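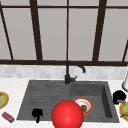

Sink and tiled backsplash

From: Ikhsan Wijaya
To: the Corley energy list
Subject: Re: Dzene heat pump offer

In-ho Yang wrote:
> Jerko will put in the Dzene unit for 2,000 less than the
> other quote, and the rep says we'd save 145 a month.
> Any reason not to sign before the March rebate closes?

A few. Start with that 145. What's it measured against? I asked the same rep in the fall and got a number based on an oil furnace, and we've never had oil here. When Shu-fen Choi went back through her own bills she couldn't get past half of what she'd been promised, and her house is tighter than yours.

Second, ask for the output at 13 degrees, in writing. The brochure only gives it at 47 – fine for April, no use in January. If the backup strips kick in every cold night, there goes your saving.

I'm not against heat pumps. I'd just want a load calculation before I signed anything, and Jerko sized ours by walking through the house for ten minutes. Furnulel charged 176 for a real one and took it off the bill for the job. 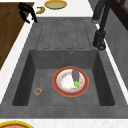
Plate in the basin, drainboard behind

As for the rebate closing, it was closing last March too.

Did they say who handles the warranty if Jerko folds?

Ikhsan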